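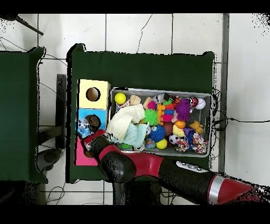
Comparing grippers is harder than the brochures let on, and this handout is mostly a warning about that. Vendors like to quote one success rate. Ask what was in the basket. A tennis ball forgives almost any finger shape; a knotted rope toy or a crumpled cloth doesn't, and a small plush toy sitting against a cardboard box gives the fingers very little room on one side. A test set that leaves these out tells you about the test set.

For the lab you will compare two grippers, the Undance and the Pralico, on the same arm with the same controller settings. The Pralico sheet claims 1,999 clean cycles. It does not say with what object, so treat the number as decoration.

Protocol

Each gripper gets 10 attempts per object. Between attempts the workspace goes back to its starting layout – same objects, same boxes.

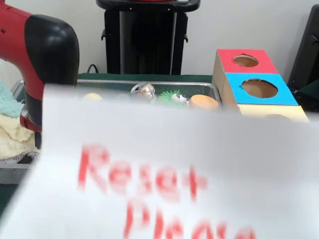 Sloppy resets are where most student data goes bad. If the second gripper meets an easier layout than the first, you have measured the layout. Log every failed attempt, including the ones you feel were unfair.

Hand in 2 pages at most. I will be looking for a reason to doubt your result, so try to find it before I do.

Filed under: Course Materials > Manipulation Lab

Related items
Handout 2: Calibrating the wrist camera
Handout 4: Reading the Turkmont controller log
Notes on the Kaczorowski grasp score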